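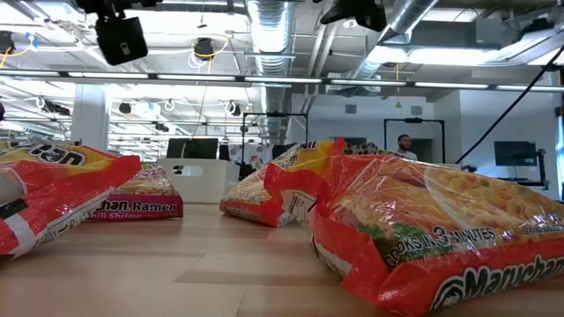 OK, pantry thread, as promised on Sunday! I moved into a place with one kitchen cabinet and I've become completely obsessed with how people keep cheap dry food at home. Come along if that's your thing.

First, where I got the bug. My old neighbor Crescencio Zavala fed a family of 7 out of a closet under the stairs. Rice, beans, noodles, canned peaches. He wrote the month he bought it on every single thing with a grease pencil. I thought it was fussy when I was 18. I now own two grease pencils.

What I copied from him: the month goes on the front, big, where you see it with the door open. Mine mostly say October right now, I went a little wild at Cabrera (the corner store on Tristen, go there, the bulk lentils are so good).

Second thing I love: shopping your own shelf. Before I write a grocery list I pull out whatever is oldest and plan two dinners from it. Last week that was split peas and a can of coconut milk. Soup! Really good soup, with lime and way too much black pepper.
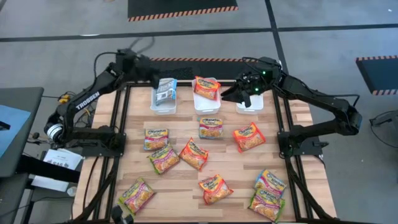

Do you have to take everything out of its packaging when you get home?

Only the things that spill or go stale once they're open, like flour, oats, and sugar. Sealed packets can stay sealed and go straight in a bin with their own kind.

I'm a bin person now, by the way. One for noodles and soup mixes, one for baking, one for snacks, one for "what was I thinking" (currently a bag of blue cornmeal and three kinds of seaweed). You slide the whole bin out like a drawer and nothing gets lost at the back. My bins came from the Prumel outlet and they don't match at all and I love them.

Instant noodle people, I see you in my replies! My favorite is still an egg stirred in at the end, frozen spinach, and a spoonful of peanut butter in the broth. Half the seasoning packet. The other half goes on popcorn, please try it, it's ridiculous.

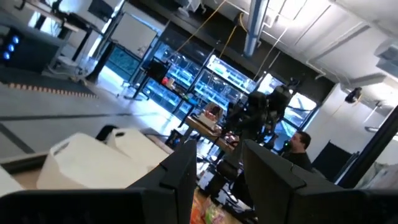
Popcorn is also the best deal on my shelf, I buy kernels in an 800 gram bag and it lasts forever even though I make it nearly every night.

Snacks are the one place I'm still bad at this. I clip the bag, I put it back, and then it's a bag of crumbs with a clip on it. If you've got a system, tell me!

Next up is the spice situation. A friend from Skevport mailed me a whole box of chiles and I have nowhere to put them, so I'm measuring the inside of the cabinet door tonight. More when I've found my drill.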